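Gripper bench check, Kerholm arm pair, bun transfer trial (April)

1. Arms homed, e-stop reachable. OK.
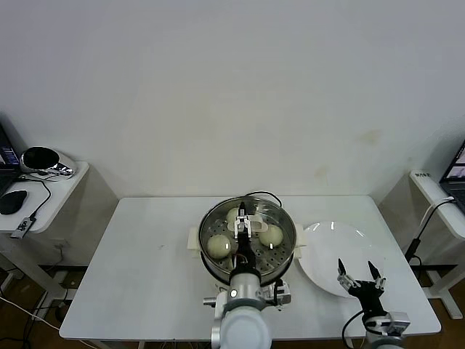 2. Pelkonen finger settings against the Brurkico ones. Closing force first – both inside limits! I like testing on buns in a steamer tray (a crushed one tells you more than my log does).

3. Joint screws, both sides. OK, torqued to 17. 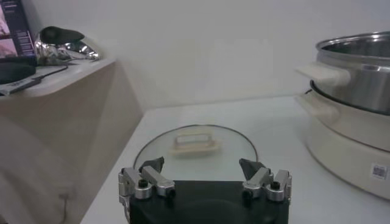 4. Lid handle grip. I'd slow the approach a touch, it's glass after all.
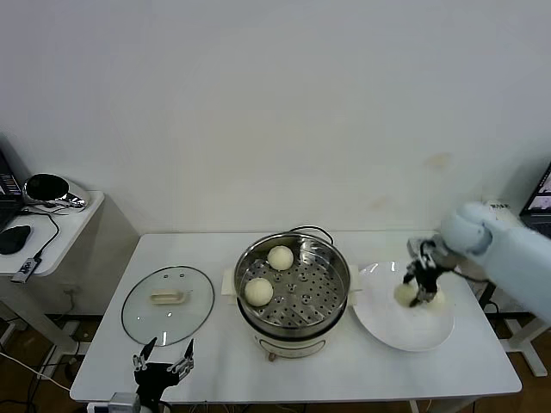
5. Plate height taught again. OK, saved as pose 284.

6. Cables clear of walkway. Needs tidying, my job.

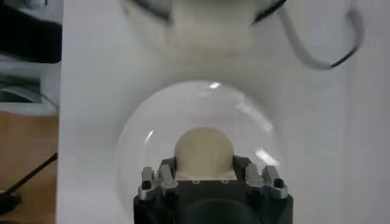
7. Wrist camera focus. Fine up close, softer further off. Recheck at 2000 cycles.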